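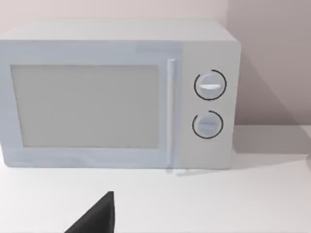 The Godoy Engine

Javiera Farías had been telling the computer lies about an engine for six weeks, and on the morning of 17/12/2022 it finally caught her out.

"Come and look at this!" she shouted down the stairs. "It's stalled. It's properly stalled!"

Ariel Lumbao came up with his coat still on. He had driven in to collect a scarf and had no plans to stay. On the big monitor the speed trace ran along nicely for 171 seconds, dipped, wobbled twice and fell to nothing.

"And you're pleased," he said.

"I'm over the moon. The real one does that!"

The real one was a Godoy, a squat three-cylinder diesel that had pushed ferries across the bay for longer than either of them had been alive. Delia Retamal owned the last four boats that used it, and she wanted new controllers for all of them by June without taking a single ferry out of service. So there was no engine on a stand, no test cell, no smell of fuel. There was only Plusia, the model Javiera had built out of old drawings, a service manual with half its pages stuck together, and 10 notebooks in Delia's father's handwriting.

Lovely notebooks they were too. He had written down everything: oil, weather, who was steering, what he'd had for lunch. And every so often, underlined, the words "she sulked again".

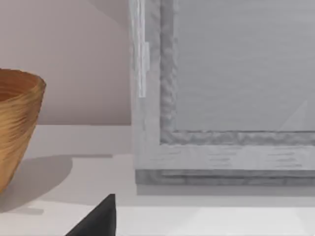
"Sulked how?" Ariel had asked, back when they started, and Delia had shrugged and said it was just a thing the Godoy did when you eased her back too quickly with cold water in the jacket. You waited, you apologised to her, you tried again.

Javiera had not been able to let that go. Every version of Plusia ran like a dream. You could yank the throttle about as rudely as you liked and the thing purred on, and each time it purred she knew she had got something wrong. Then last night, in bed, she had thought about the fuel rack. Everyone drew it as a stiff little bar that went where it was told. What if it stuck? Only a touch, only when cold - a bit of friction, one extra line in the block diagram.

"One line," said Ariel, taking his coat off at last. "What revs does it go at?"

"612."

He pulled the seventh notebook off the shelf, because he had always been the better reader of that awful handwriting, and went down the page with his thumb. He stopped. He turned the book round and pushed it across the desk.

Sulked again, it said. Needle just over 600. Cheese and pickle.
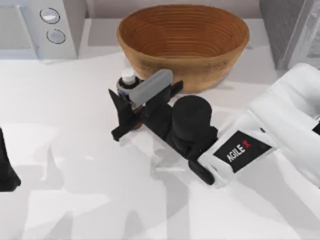

They rang Delia, who was on the early crossing and had to bellow over the noise of the very engine they were talking about. Javiera tried to explain about friction and cold starts and how beautifully the curve fell away, and Delia said "What?" four times and then, quite suddenly, went quiet.

"You've got her sulking," she said. "In the computer."

"Every time! I can make her do it every single time."

"Dad would've loved that." A horn went off somewhere behind her. "Can you make her stop?"

Javiera looked at Ariel. Ariel was already dragging the second chair over, sleeves pushed up, opening the controller file they hadn't dared touch since the autumn. If the rack was going to stick, the controller could give it a tiny shake on the way down, just enough to keep it loose. They could try a hundred kinds of shake before lunch and never wet a rope.

"Give us the weekend," she said.

The first shake was too strong and the engine raced up to 1,190 and hung there, which made them both yelp. The second did nothing at all. On the third the trace came down, trembled at the old bad place, and went straight on through it, smooth as you like, to a steady idle.

"Again," said Ariel, "colder."

She typed in a colder sea and pressed the key.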